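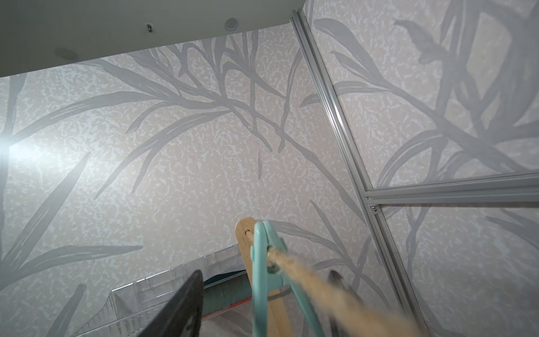
Wallpaper with a grey leaf pattern on a mottled pink and off-white ground.

Wallpaper

Wallpaper is printed paper you paste on a wall, and I've been mildly obsessed with it ever since I stripped a hallway in Fultcombe and found five older patterns underneath (the bottom one was a ghastly mustard trellis, and I loved it).

Before rolls came in, people printed single sheets from carved wooden blocks and stuck them up edge to edge. Later the sheets were joined first and printed after — much quicker! Machine printing in the nineteenth century made it cheap enough for ordinary houses.

The word you'll need most is "repeat", meaning the distance before the pattern starts again. A big leafy repeat eats paper, so buy an extra roll from the same batch. In a "drop match" each strip has to slide down a bit to meet its neighbour, and I still get these wrong.

My favourite local collection is the one Ruth Rudd left to the Gekeswood museum: 473 sample books, mostly from the Verbeke works, with nearly 4,000 loose scraps in drawers. Ask for the Vurnon florals if you go. They're only out until March.

Filed under: Home & Interiors > Walls

Contact us | © Gekeswood Household Encyclopedia | Back to top

Related articles
Lining paper
Block printing
Dado rails
Wheat paste
Anaglypta and other raised papers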